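Chapter 4
Seasonal Displays and Table Decoration

In this chapter you will learn how to plan a small display, how to lay out the parts before you start, and how to pack everything away so that it can be used again.

4.1 Starting with the table

Most seasonal work in shops, hotels and care homes is done on a small scale. A large tree in the entrance hall may be put up by an outside firm, but the small trees on reception desks and dining tables are usually left to the staff. The Dostau guest house, which we follow through this part of the book, dresses 21 tables every December. Each one has a cloth, a small artificial tree and a few ornaments.

Choose the cloth first. A pale cloth with a light print will go with most colours of ornament, and it can stay in use after the tree has gone. Iron it and lay it flat before anything else is brought to the table. Pulling a cloth straight under a finished display nearly always ends with something on the floor.

Next, bring out the tree and the ornaments. Keep the ornaments together in a shallow tray with a raised edge, so that round ones cannot roll away. The tree may be laid on its side until you are ready for it.
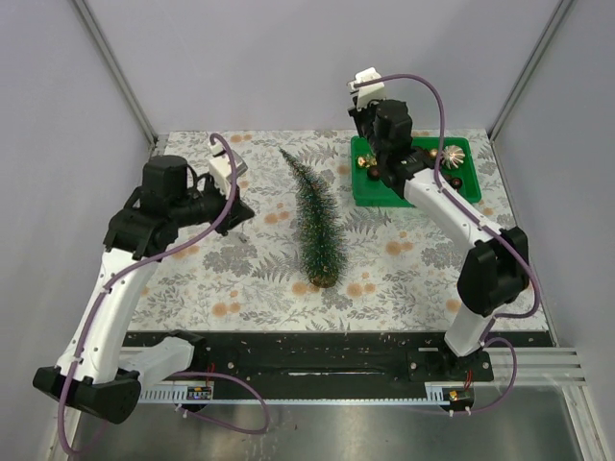
Figure 4.1 Small artificial tree on a printed cloth, with ornaments in a green tray.

4.2 Choosing ornaments

A small tree needs few ornaments, and they must be light. Heavy ones bend the branches and can tip the tree over. Mix plain shapes with one that catches the eye — a silver star among dark balls, for example — and keep to two or three colours.

Stand the tree upright and check that the base sits level before hanging anything. Begin with the largest ornaments, low down and close to the trunk, then work upwards. Turn the tree as you go if it will be seen from all sides.

Key words: base, display, ornament, tray, trunk

Before you read on
Find a small table at home or at college and measure its top. Make a list of what you would put on it for a winter display, and note where each item would be stored for the rest of the year. You will need this list for the costing exercise in section 4.4.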